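Visit report: simulation and labelling session at the Zondow automation laboratory
Written up for the methods working group by Eilidh Menzies

The laboratory opened its planning suite to outside groups on 1st January, with 19 of us present from hospitals, two universities and a handful of small equipment suppliers. Our group went for one reason. We are drafting a naming and marking rule for plate-handling decks, and Zondow has had such a rule in force long enough to have revised it.

Gönül Avcı, who is responsible for the deck standard, gave the opening talk. The standard is a short document by the usual measure, 35 pages including the change record. It covers position names, tag placement, the marking of plates, lighting in the virtual cell and the conditions under which a simulated run may be accepted in place of a run on hardware. It does not cover reagents or waste.

Position names

Every landing position on the deck carries a short code beginning with LP. The code appears on the position itself and on a tag set above it. Both must agree with the entry in the deck file, character for character. A program that calls a position by any other name is rejected before it loads.

Numbers are issued once and kept. If a position is moved during a redesign, it takes its number with it, so the order across a deck need not be the counting order. Selim Kılıçarslan, from the supplier Corov, asked whether operators misread such a row. Avcı replied that they had during the first weeks, and that renumbering had caused worse faults, as old programs still ran and sent plates to the wrong place. The rule therefore forbids renumbering and requires the tag to be legible from the wrist view.

The wrist view requirement was the part most of us had come for. Under clause four, a layout is checked from the position of the gripper, through the same wide lens model that the control software uses. A label which reads well on the plan drawing but is hidden by a finger on approach counts as a defect. The reviewer has to step through the approach and record at which point each name is lost.

Working session

After the talk we moved to the review desks, where two approach views of the four-position deck were on the screens. Remzi Bilgin ran the check with us and filled in the form as he went.
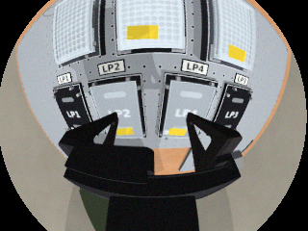
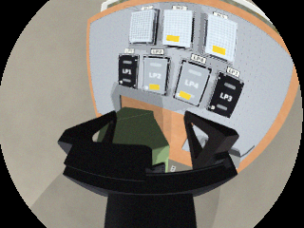

Two simulated wrist views of the deck: gripper in the foreground, with the row LP1, LP2, LP4, LP3 beyond it.

Bilgin's entries were brief. In the nearer view of the row, a finger reaches part of the LP4 lettering on the position itself, while the tag above it stays readable. Clause four allows this, provided that one of the two markings can be read at every step. In the other view the lettering on all four positions can be read, but the small tags above the gridded plates are too soft to use. He marked those for a larger typeface.

Some discussion followed on the yellow markers. The standard treats them as plate marks and keeps them apart from position marks: a yellow marker may say something about the plate, never about where the plate belongs. It may not cover lettering. One marker on LP4 partly covers the lower pale bar in one of the views, and Bilgin passed it, as the bar carries no text. Eglė Jõgi disagreed and asked that her objection be put in the notes. Her own site bars any overlap with a printed feature, on the grounds that a reviewer should not have to decide which features matter. I am inclined to her side.

Acceptance of simulated runs

The final hour dealt with evidence. Zondow requires 1,388 simulated transfers without a naming or placement fault before a changed layout goes to the physical cell. The figure came out of an internal study, which we were not shown. The most recent layout was given 1,716, the surplus being repeats at altered light levels. Shadows have to be switched on for all counted runs. Runs made with flat lighting may be kept for fault finding but are struck from the total.

A simulated pass does not release a layout. It permits a slow run on the real deck with a person at the stop control, and the release is signed after that. The signatory may not be the author of the layout. Flerer, whose planning software is used at the site, can enforce the separate signature, although the setting is off by default and has to be requested.

Points for our draft

Adopt the permanent numbering rule as it stands.
Adopt the two-marking rule, with the wrist view as the reference view.
Use Jõgi's stricter wording on overlap.
State a minimum character height for tags. Zondow has none at present and intends to add one in the September revision.
Leave the number of runs blank until Yüksel has returned its own figures.

Copies of the blank review form are held with the group papers. Comments on the draft clauses should reach me before the next meeting.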